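Spare parts should be priced by law as a share of the whole

A household tool is repairable only if its parts cost less than its replacement. The Lesier flat mop is sold with a head fixed by a standard clip, yet a new head costs 91 per cent of the price of the complete mop. On paper the product can be repaired. In practice the handle goes in the bin with the cloth.
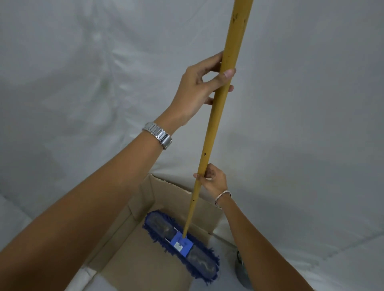
One reader in Abugri objects that a cap would push small makers out, as storing parts for 7 years costs money whether they sell or not. The objection has weight. Storage is a fixed cost, and a firm shipping 400 units a year feels it more than Trirach does. A threshold of 2000 units would exempt such firms and leave the rule intact for the rest.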